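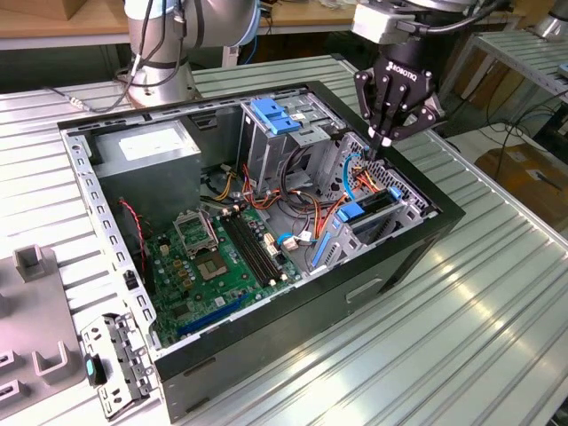 1. Introduction

Fish-cleaning tables are a common fixture on public piers. Anglers gut and fillet their catch at the table and the scraps go over the side, usually through a chute. The scraps attract gulls, rays, small sharks and, in some harbors, seals. Most of the published work on this kind of feeding deals with tour boats that use bait on purpose. Less has been written about places where the food is a by-product and arrives at irregular times.

The pier at Savalgate has one cleaning table, fitted with a chute on its seaward side. Pier users in nearby Raltcombe had described rays and small sharks gathering under the chute before any scraps were dropped. This project tested that claim on a limited scale. The questions were:

Do sharks and rays spend more time under the chute than under a comparable part of the pier with no table?
Does their presence depend on scraps being dropped, or on the time of day?
How much of the discarded material is taken by gulls before it sinks?

2. Site

Savalgate pier runs out over a sand and rubble bottom. Water depth at the table changes with the tide but is enough to cover the lower cross-braces at all times. Visibility from the deck is good in calm conditions and poor after onshore wind. Fishing is allowed along the whole length except at the boat steps. The control location was a section on the same side of the pier, closer to shore, with similar shade and the same type of piling. Anglers use both sections.

The two locations are not identical. The control is slightly shallower and has more weed on the pilings. This is considered again in section 6.

3. Equipment

Two still cameras in waterproof housings were clamped to the underside of the deck rail, one above the chute and one above the control section. Both pointed straight down and carried polarizing filters to cut surface glare. They were set to take an image at a fixed interval for the length of each session. Clocks were matched before each session against a phone.

Images were sorted and scored in Uvow, which lets the user attach tags to a picture and export the tags as a table. The free version limits the number of tag fields, so bird and fish records were kept in separate projects and joined afterward by time stamp. The join failed on the first attempt because one camera had been left on standard time. The offset was constant and was corrected in the table. No image files were changed.

Water temperature and tide state were taken from the board at the Górecki boatyard, which is updated each morning. The board gives a single temperature for the day, so no attempt was made to relate animal counts to temperature within a session.

4. Method

There were 18 sessions, divided evenly between early morning and late afternoon. Sessions were cancelled if the bottom could not be seen from the deck. An observer stood near the table and wrote down the start and end of each period of cleaning, the general kind of material dropped (heads and frames, guts, or skin and trimmings) and whether gulls reached it at the surface. The observer did not ask anglers to change what they were doing.

The cameras produced 3,207 images. Each one was scored for the following:

presence or absence of any shark
presence or absence of any ray
presence or absence of gulls on the water
water clarity, as clear, usable or unusable

Images scored as unusable were left out of the comparison. Presence was used in place of a count because the animals overlap when they feed, and a single individual can leave the field of view and return between exposures. Species were not separated. Most of the sharks seen were small and slender with no obvious markings from above, and the image quality did not support anything finer than the group.
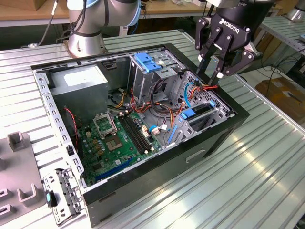

Scoring was done in random order so that the person scoring did not know whether an image came from a cleaning period. Camera location could not be hidden in the same way, as the end of the chute is visible in the images from the table. A subset was scored a second time after a gap in January. Agreement was high for rays and gulls and lower for sharks, mainly in images with surface ripple. Where the two scores differed, the image was marked as absent.

5. Results

5.1 Location

Rays were present more often under the chute than at the control in nearly every session. The exceptions were both mornings on which no fish were cleaned. Sharks showed the same direction but with more scatter. In several sessions no shark was recorded at either location.

5.2 Cleaning activity

Ray presence at the table began to rise before the first scraps entered the water in most afternoon sessions. It did not do so in the morning. Sharks appeared only after cleaning had started, with one exception, and left sooner than the rays once it stopped. At the control there was no clear change in either group linked to cleaning, although rays were sometimes seen moving through in the direction of the table.

5.3 Gulls

Gulls took skin and trimmings more often than heads and frames, which sink quickly. Guts were intermediate – they float briefly and tend to be pulled apart at the surface, so part of each piece is lost to the bottom. When gulls were already sitting on the water, very little light material got past them. The observer noted birds arriving from up to 100 meters along the shore within a short time of the first knife work.

6. Discussion

The afternoon pattern in rays is consistent with the account given by pier users. Afternoon is when most boats and pier anglers clean their catch, and an animal that visits at that time would be fed more often than one that visits in the morning. It does not follow that the rays have learned the time. Footsteps on the deck, the noise of the table hose and residue washed from the chute all come before the first large scraps, and any of these could act as a cue. The hose is the most likely, in our view, since it puts fish-scented water over the side. A session in which the hose is run with no fish on the table would separate these effects and should have been included in the design.

Tide state is a second weakness. Afternoon sessions fell more often on a rising tide, and rays may come closer to the pier on a rising tide regardless of food. The control section should pick up part of this effect, but it is shallower and may respond differently.

The shark data are too thin to support more than the basic statement that sharks were seen more often when fish were being cleaned. Treating disagreements as absences also pushes the figures down, and does so more for sharks than for rays.

7. Further work

Tide should be balanced against time of day when sessions are scheduled. The control camera should be moved seaward to match the depth at the table. A short trial with the chute closed, if the harbor office at Savalgate permits it, would show how long ray visits continue after the food stops.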